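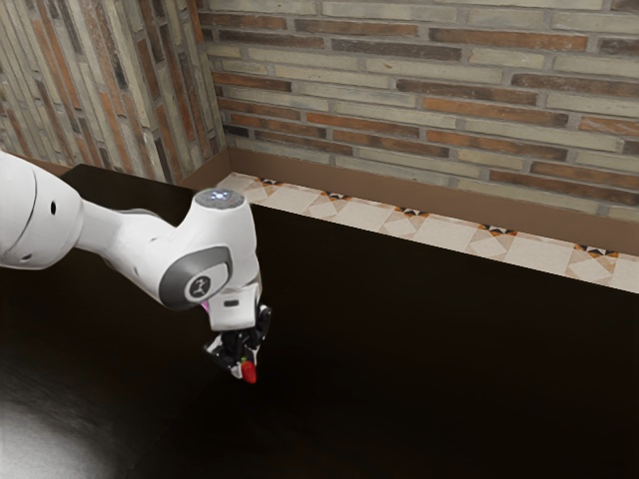

Valdeolmos, julio

Foro de miniaturas > Wargames históricos > Bases y escenografía

Tema: ¿Rebaseo todo el ejército o lo dejo como está?

tercio_cojo escribió:
Buenas a todos. Llevo desde primavera con los piqueros de Follthorpe en 15 mm y ya tengo 100 infantes pintados, todos en peana individual redonda porque empecé jugando escaramuza. El problema es que en el club se han pasado en bloque a Mondar y ahí se juega con bandejas de 6 figuras, dos filas de tres. ¿Qué haríais? Me da una pereza horrible arrancarlos, que los pegué con epoxi como un animal, y además a unos cuantos les hice barro y charquitos con barniz y me quedaron muy monos (perdonad la inmodestia).

lobera72 escribió:
Ni se te ocurra arrancarlos. Bandeja con huecos, imán debajo y a correr. Yo tengo así a mis suecos y juego a las dos cosas.

Zascandil escribió:
Pues yo discrepo. Las bandejas con huecos quedan fatal, se ven los redondeles desde la otra punta de la mesa y parece que los soldados van montados en monedas. Si vas a jugar masas, rebasea. Una tarde mala y se acabó.

lobera72 escribió:
¿Una tarde? ¿Cien figuras pegadas con epoxi? Tú no has despegado una pica en tu vida, Zascandil :)

Zascandil escribió:
He despegado más picas que tú has pintado. Congelador toda la noche y saltan con la punta del cúter. Alguna se rompe por el tobillo, eso sí.

tercio_cojo escribió:
Lo del tobillo es justo lo que me da miedo, que los de Follthorpe tienen unas canillas finísimas. Ya se me partió uno solo con cogerlo para darle la tinta.

Marta Polishchuk escribió:
Hola! Yo pasé por esto con mis cosacos de Zhuravel y te cuento lo que hice, por si te sirve. No despegué ninguno. Metí las peanas en la bandeja, rellené los huecos con pasta de textura (la marrón gruesa de Zeneo, la fina se agrieta) y puse matas de hierba justo encima de las juntas. Los de la fila de atrás los dejé sin rellenar para poder sacarlos cuando jugamos escaramuza, y la verdad es que no se nota nada porque la fila delantera los tapa. Eso sí, prueba antes con una bandeja sola, que yo hice cuatro de golpe y la primera me quedó como un sembrado de patatas jajaja.

tercio_cojo escribió:
Marta, eso me gusta mucho. ¿La pasta la pintas después o la dejas tal cual?

Marta Polishchuk escribió:
Un lavado sepia muy aguado y pincel seco hueso. Nada más. Si tus peanas ya llevan barro, repásalas con el mismo pincel seco para que empasten.

Zascandil escribió:
Bueno, lo de la fila de atrás sin rellenar se lo compro. Pero sigo diciendo que a la larga acabará rebaseando, como todos.

Pavesa escribió:
Me meto solo para preguntar: ¿en Mondar es obligatorio que sean seis por bandeja? En mi grupo jugamos con lo que tenga cada uno mientras el frente mida lo mismo.

lobera72 escribió:
El reglamento solo habla del frente, lo de las seis es costumbre. Con cinco y un tambor queda hasta mejor.

tercio_cojo escribió:
¡Anda, pues tengo dos tambores sin usar! Decidido, esta noche hago una bandeja de prueba con el método de Marta y os cuento qué tal ha secado.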